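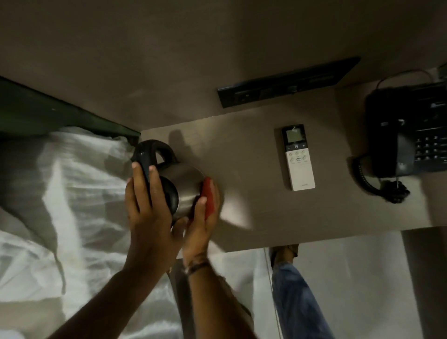 ## In Defence of the Hotel Kettle, With Reservations

I have spent 42 nights in hotels this year, most of them for work and none of them in a place you would brag about. In that time I have formed only one firm opinion about the hospitality industry. The kettle has no proper home, and it is time somebody gave it one.

Think about where you last found yours. Mine has turned up on top of the bar fridge, inside the wardrobe beside the iron, on the bathroom vanity within splashing distance of the toothbrush glass, and once on a windowsill so narrow that it had to be filled a cup at a time. Sooner or later it ends up at the bedside, because that's where the tea is going to be drunk. A bedside table in a mid-priced hotel is already spoken for, though. It has the phone. It has the remote for the air conditioner. A stainless steel kettle arriving among that lot is like a relative turning up at Christmas with a folding bed.

The phone is the real villain. I last used a hotel room phone in 2011, to ask how to make the hotel room phone stop blinking. Still it squats there with its coiled cord, taking up the best real estate in the room, right where a mug ought to go. I understand the arguments about emergencies. I would only point out that in an emergency I intend to leave, and that the phone could do its waiting just as well on the desk.

The air-con remote I will defend, up to a point. It's flat, it keeps to itself, and at three in the morning you really do want it within reach. My objection is to the number of buttons. Plus, minus and power cover every feeling I have ever had about the temperature of a room. The rest are there to be pressed by accident in the dark, after which the unit blows straight at your head until checkout.

I stayed last September at a Sallora, the one out by the ring road, where the information folder ran to 7 pages on the pillow menu and had nothing at all to say about the kettle. There was a choice of buckwheat. There was no spare power point on the side of the bed where the table was. I made tea sitting on the carpet beside the door, like a student, and carried it back across the room at a shuffle. The Bromus chain does better on power points but supplies a kettle with a cord the length of a bootlace, so you come out even.

People tell me the answer is the pod machine. It isn't. A pod machine makes one small coffee, loudly, and then wants you to deal with the pod. A kettle makes tea, instant noodles, porridge, a hot water bottle if you're organised enough to pack one, and the sort of cup of soup that can rescue an evening when the restaurant shut its kitchen at eight. It asks for water and a bit of flat surface. I'd trade the pod machine, the bathrobe and the framed print of pebbles for a kettle that holds more than two cups and a shelf at hip height to stand it on.

Cost can't be the obstacle. I went looking, on a slow evening, and Homeveck will sell you a perfectly decent wall shelf for less than I was charged for parking. My room was number 781, and if it was anything like the others on the floor, every one of them had a blank stretch of wall by the door doing no work whatsoever. You could put a shelf there, and a power point above it, and a tray with enough of a lip to keep the teaspoon from going over the side.

There is also the matter of where you set a hot kettle down. The bedside table is a poor choice, I know that. On one side there's a bed made up in white, and white bedding has never forgiven anyone anything. I once read a list of damages charges at a Soltani serviced apartment and a doona cover was on there for a sum I would describe as aspirational. Yet every night thousands of us, tired and in our socks, bring the thing over and look for a gap between the electronics.

So move the phone. That's my whole platform, and I'm happy to run on it. Put it on the desk, put it in the drawer with the stationery, give it to the front counter to look after. Leave the remote if you must. And please, some decent tea bags, more than two, and milk that doesn't come in a thimble.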